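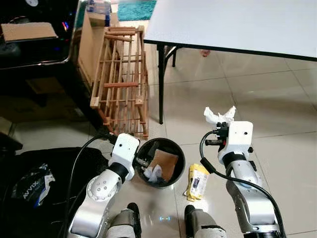 Ticket 578 – Incident map showing reports in the wrong street
Opened by: Hema Ramasamy, Porkthorpe Neighbourhood Watch
Assigned to: Ilango Thevar, Kundano support
Priority: high
Status: closed

Hema Ramasamy wrote:
Hello all! First off, we love the new map, people in Porkthorpe are really using it. But we have a problem. Last night's burglary in Mill Lane is showing as a pin in Chapel Row, and so is a stolen van from the weekend. I've already had two worried phone calls from Chapel Row asking why the police haven't knocked. The text of each report is right, only the pin is wrong. I've tried Firefox and Chrome, and my phone as well.

Ilango Thevar wrote:
Thanks Hema, great report, and so useful to know the text is fine! Could you tell me whether the older pins have moved too, or only the new ones? And were these two typed in by hand or did they come through the police feed?

Hema Ramasamy wrote:
Older ones are fine. Both bad ones came through the feed. I typed in a test report for Mill Lane (deleted it straight after, don't worry) and it landed exactly where it should.

Ilango Thevar wrote:
Lovely, that narrows it down a lot. I've hidden the two pins so Chapel Row can relax, and the written reports are still up. Passing to Keerthana, who looks after the feed.

Keerthana Rajan wrote:
Found it, and it's a good one! The feed rounds each location to the nearest "safe point" so that a victim's house can't be picked out. We keep our own copy of the safe points, and ours was out of date. Mill Lane got its own point in the new list. In our copy the same number still belonged to Chapel Row. I've checked the rest of the county and 26 points had changed, 4 of them in Porkthorpe.

What I've done:
Loaded the new list on the test site – pins correct.
Loaded it on the live site.
Re-ran every feed report from the past 40 days.
Set the list to refresh each night, with an email to us if it fails.

Hema, your map may take up to 26 minutes to catch up. Please reload the page and have a look.

Hema Ramasamy wrote:
Both pins are in Mill Lane! And a shed break-in I hadn't even noticed has hopped over to the allotments, where it belongs. Thank you so much, I'll ring Chapel Row now. Could the map say somewhere that pins are not exact addresses? People do take them very literally.

Ilango Thevar wrote:
Brilliant idea. I've added a line under the map key – "Pins show the general area of a report" – and raised the same thing for the other groups as ticket 579. Closing this one, but do reply here if anything wanders off again.

Closed Thursday, April 29, 2021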